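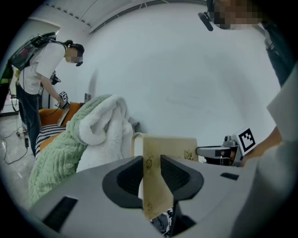 Asabe Briggs

Durkness Correspondence Cards, Box of 2 Dozen

Stock code 794. In stock, mostly.

There comes a point in every adult life when a text message won't do. Your aunt has sent you a fruit cake. A neighbor has dug your car out of the snow. You broke something at a party and left without mentioning it. The Durkness is the card we sell for these occasions, and we have sold it long enough to know that the third one accounts for most of our repeat business.

It's a flat card, so there is no inside. Customers call to ask about the inside. You write on the front, and if you have a lot to be sorry about, you carry on over the back.

The stock is heavy and takes fountain pen without feathering, provided you aren't using one of those inks that behaves like soup. Ballpoint is fine. Gel pens need a minute to dry, longer if you're left-handed, and I say that as someone who has smeared her own name on a condolence note. Felt tip is between you and your conscience.

The color is called Stesis. It used to be called Ivory, but there were already four Ivories in the catalog and they didn't match each other.

What you get

24 flat cards, square corners
24 lined envelopes, gummed flap (tastes the way they all taste)
A lidded box that will hold buttons for the next thirty years

Envelopes fit the cards with a little room to spare. They do not fit the Ogunleye cards, which are wider, and every March we get a handful of returns from people who bought one of each. Please check the label. If you want the self-seal flap, order the Zernine envelopes separately and save yourself the licking.

Printing

We can add a name or a monogram in black or dark green. Allow two weeks. Tanko Tijani sets these by hand and will call you if he thinks you've spelled your own name wrong. He has been right more often than you'd hope. Printed boxes can't be returned, even after a divorce.

Storage

Keep the lid on and keep the box off the windowsill. Sunlight turns the top card a different shade from the rest, and then you have to find somebody you like less to send it to.

Price

$38 the box, $61 with printing. Orders of six boxes or more ship free – weddings, usually, or politics.

Page updated Sun 10 May.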